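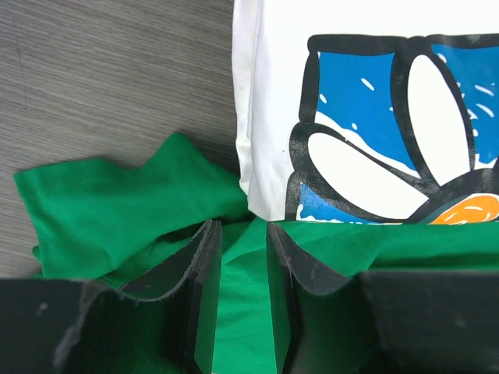
Double picks on the Tarken folding cell

The folding cell at Te Moana was stopped on Saturday after a run of double picks. In each case the left gripper closed on the edge of the top shirt and also caught a layer of the garment next to it. The second garment was then dragged across the table during the lift. The arm did not fault, and the log recorded every one of these cycles as a good pick.

The run was 1,760 cycles long. The first double pick was logged by hand at cycle 784, and there were 32 by the time the cell was stopped. No one was inside the enclosure and no hardware was damaged. 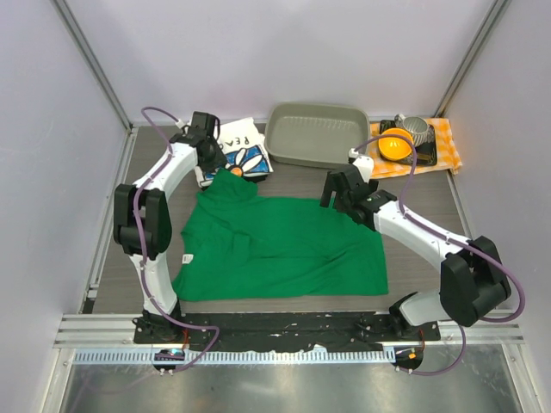
Two causes were found. The grip check in the Datell controller only tests whether the fingers have stopped short of fully closed. It has a lower limit on finger gap but no upper limit, so two or three layers of jersey pass the same way as one. The second cause was the approach height, which had been set 5 mm too low when the finger pads were replaced in June. At that height the tips press into the stack and push a fold of the lower cloth up between them.

The approach height has been corrected. An upper limit on finger gap is now active on both arms, and a reading above it opens the gripper and holds the cycle for an operator reset. Gulska has been asked whether motor current could serve as a second check – the signal is noisy at low grip force and may not be usable.

Until that is settled, garments should be placed with no overlap at the collar or hem. Sites running the same program version should compare their approach height with the value on the setup sheet before the next shift.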